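The Sofa That Ate September

Levente Szalai did not want a sofa. He wanted to replace a sofa, and he will tell you these are different conditions. The old one, a brown corduroy three-seater inherited from a cousin, had developed a valley on the left side deep enough to lose a remote in. It went to the curb in September. For 7 weeks after that, the Szalai household sat on dining chairs and argued about leather.

Anyone who has shopped for a sofa lately knows how this goes. You walk into a showroom with a tape measure and a sense of purpose, and you leave with a folder of swatches and a low opinion of your own taste. At Kerekes, a furniture outlet off the Prostedley road, there were 159 upholstery samples on a wall, and more than 70 of them were beige. They had names like Oat, Dune and Quiet Linen. Levente's wife liked Oat. Levente could not pick Oat out of a lineup.

What they eventually agreed on was cream leather, tufted, with a bolster arm. Cream is a brave color for people with a dog, two teenagers and a standing Friday-night habit of eating noodles in front of the television. The salesman asked if they had considered something darker. They said they had. He wrote up the order with the face of a man who sells a lot of leather cleaner.

Tufting deserves a word here. It began as a practical way to keep stuffing from wandering off, and it has survived mostly by looking expensive. It also collects things. Each dimple is a small bowl, and a sofa covered in them will hold onto crumbs and earring backs until the day you move out. The Szalais bought a brush attachment for the vacuum in the first week. By the third, Levente was using a pastry brush, which he swears has been retired from pastry. 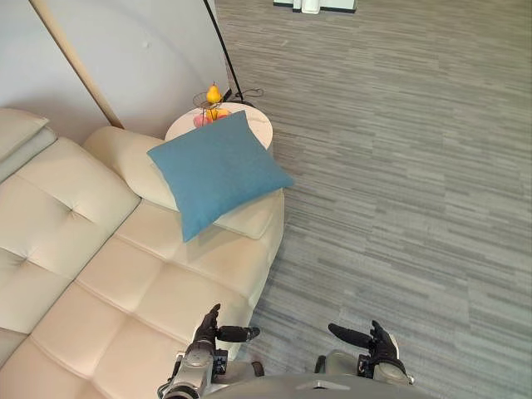 Cream leather, one blue pillow and a bowl's worth of fruit within reach of the armrest.

Then came the pillow question. The first round involved five of them, in graduated shades of sand, and lasted until somebody wanted to sit down. Four went into the hall closet. The survivor is teal, and it was the only one chosen without a meeting. It spends its life being moved – to the floor for movies, behind a bad back on Sundays, onto the armrest whenever company is expected.

The side table was supposed to be the easy part. It is round and white with gray veining on top, sold by Uvano under a name that suggested a small Italian town, and it cost $400, a figure Levente still says slowly. For that money he expected it to hold a lamp, a drink, a book and his glasses. It holds fruit. The wire basket arrived as a housewarming gift, though they had lived there for years, and it took the table over in an afternoon. The lamp was banished to the floor. The drinks now travel.

Still, I have come around to fruit in the living room. Candles were the fashion for a while, and the Szalais own one from Esenance that smells of fig and has never been lit. A pear costs less and you can eat it. The only real upkeep is remembering to, and Levente reports that the apples go first and the pears sit there until someone feels sorry for them.

As for the lamp cord, there are clips for that. He bought a pack. They are in the kitchen drawer with the swatches.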